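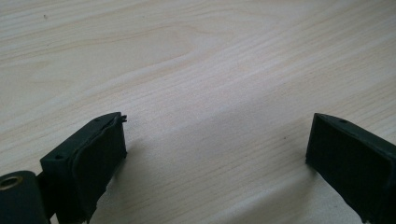
Attachment 1 - tabletop, black gripper, open

Ticket 1415
Product: Plidska (ebook + paperback)
Written in: Zinik, exported to epub and print PDF
Title: Demari
Status: open, sort of
Priority: high, preorders are up

Problem as first reported:
Chapter 19 missing from the ebook preview. Goes from the end of the chapter before straight to Acknowledgments. Contents page lists it fine, tap on it, lands on Acknowledgments. Print PDF has it, all pages, 186 total. Same manuscript file, same export session. So something is eating it between Zinik and Plidska, or inside Plidska.

It's the last chapter. The ending. Can't go out like this.

Tried so far, in order:

Re-export from Zinik, default settings. Same.

Re-export with "split at headings" off. Whole book came out as one giant chapter, but the ending was there. Useless for readers but good to know.

Split at headings back on. Ending gone again.

Opened the epub in the plain reader on my laptop, not Plidska at all. Ending IS there. Formatted right, scene breaks and everything. So the file is ok going out the door. Should have done this first, would have saved me a morning.

Uploaded to Plidska again under a fresh draft. Preview: gone. Cleared browser, other browser, phone. Gone, gone, gone.

Renamed the chapter. Was "Hallgrímsson" (the town in the book, last chapter is named after it). Changed to "Test". Uploaded. Chapter is there.

Changed back to "Hallgrímsson". Gone.

So it's the accent. Or something about it. The town name is all through the body text and shows fine there, only the heading does it.

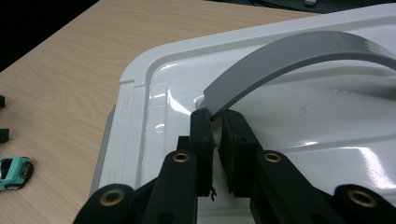 Will dropping the accent from the chapter title fix it?
It will bring the chapter back in the preview, and the accented name can stay in the body text.

Don't want to though. The name is spelled that way everywhere else, it's on the map page, it's in the blurb. A reader who gets to the last chapter and sees it spelled different is going to think I got tired. Also spent a long time getting the name right in the draft, had it wrong in the early version and a beta reader caught it.

More testing, afternoon:

Other chapter with an accent in the title? Don't have one. Made a dummy chapter called "Café". Shows up. Huh. So not every accent.

Dummy called "Hallgrim" no accent. Shows up.

Dummy with the full name but typed fresh in Zinik, not pasted. SHOWS UP.

OK so the original heading was pasted from my notes file way back. Looks identical on screen. Deleted the pasted heading, typed it by hand, re-exported, uploaded. Chapter there. Contents link works. Ending ends.

Except now the contents page lists it twice. Both links go to the right spot but it looks awful. Old entry is hanging on somewhere. Cleared the contents in Zinik and rebuilt it, still double. Adding this to the ticket instead of opening a new one, hope thats ok.

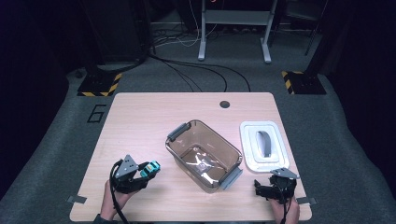
Reply from Plidska support:
Thanks for the thorough notes. The pasted heading most likely stored the í as a letter plus a separate accent mark. Our converter names each chapter file after its heading, and it drops files when the name doesn't match the entry in the book's file list. Typing it fresh gives you the single-character version, and that one matches. The double listing is left over from your first upload. Drafts keep the old contents page until you remove the manuscript completely, replacing it isn't enough. Please go to Manuscript, choose Remove, save, log out, then upload again. Your preorder won't be affected as long as you don't touch the release settings. We've passed the dropped chapter to the converter team, it should give you a warning at the very least.

Back to me. Did the above. Notes:

"Remove" is grayed out while a preorder is live. Had to switch the title to "editing" first, button is on the Pricing page of all places. Please move it.

Removed, saved, logged out, back in, uploaded. Contents page now lists it once. Link good on laptop and phone. Haven't got a tablet to try.

Preorder still up. Price unchanged. Blurb lost its italics, put them back by hand.

Checked every chapter start against the print PDF. All match. Scene breaks ok. Map page a bit small on the phone but it was always small.

Seperate thing, can be its own ticket if you like: the gray box for "Also by this author" prints an empty heading. Demari is the first book, there is no also. Can it hide itself when the list is empty? For now I deleted the page from the PDF.

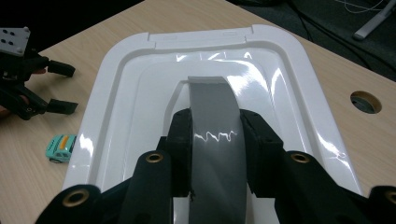 Paperback cover, last item. I ordered 2 proofs, both came gloss, the order form says matte on my side. Interior fine, spine text centered, trim fine. But the cover is a mostly pale design with thin gray lettering and the gloss kills it under a ceiling light. Same kind of glare as on the white tray in the photo, those bright streaks along the inner walls. The gray strip lying in it is closer to the finish I want. Matte please, or satin if that's what you've got. Need to know if the finish setting got reset when I flipped the title to editing, or if it was gloss from the start, the proofs were ordered before all that so I'm guessing the start.

Still open on your side:
- warning when a chapter gets dropped
- empty "Also by" heading
- cover finish, and do I pay for new proofs

Closed:
- missing last chapter, heading retyped
- double contents entry, full remove and re-upload

For anyone else searching: if a chapter disappears and the title has an accent in it, delete the heading and type it again by hand. Don't paste. Check the epub in some other reader before you upload.

Leaving ticket open till the cover is sorted. Release is June, files lock before that, so sooner is better. Email works, I don't get the app notifications.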